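Tranholm records laundry tasks with hand-held grippers

Feb 25, 2021

Tranholm has started to collect demonstrations of household work for its robot learning project Zornemix, the company informed us this week. The first subject is the washing machine. People carry out the work with grippers which they hold in the hand, and a camera on each gripper records what the tool meets on its way. Later the recordings are used to train a control program for a robot with two arms.

The company wants to have 3,000 demonstrations before it begins with the training. Until now 1,285 are stored and checked. One person can make 200 on a good day, but according to the team most days are not so good, and a recording in which the gripper moves too fast must be thrown away.

"We tried remote control first, and it was very tiring for the operators," says Floor Visser, who leads the recording work. "You sit at a desk, you look at a screen, and you must guess how hard you push on the door. With the tool in your own hand you feel it immediately."

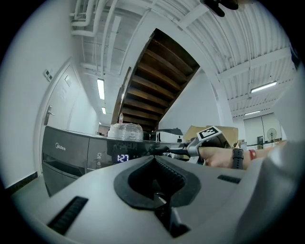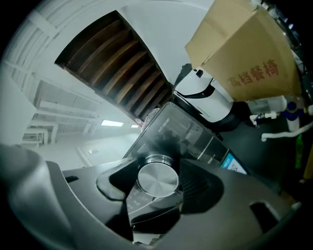 Recording with the hand-held grippers for the Zornemix project. In the first picture, a second gripper is held over the top of a Midea washing machine.

The tasks are kept short. A person opens the door of the machine, puts in one piece of clothing, closes the door and turns the program knob. Each of these steps is saved as a separate file, so that a mistake at the end does not spoil the beginning. The visual tags that can be fixed to a gripper help the software to calculate where one tool is in relation to the other.

Remote control has not disappeared from the project. Ilango Subramaniam, responsible for the software, explained that it will be used for corrections when the trained robot gets stuck. The operator then takes over for some seconds and gives the control back, and this short piece of movement is added to the training data. He expects that the soft clothes will be the most difficult part, as they never lie in the same way.

A first test on the robot itself is planned at the company's workshop in Riltville after the collection is finished. Tranholm did not want to name a date for it. The software partner Krūmiņa will receive a copy of the recordings and make its own comparison of the 2 teaching methods. Whether the data will also be open for universities is still under discussion.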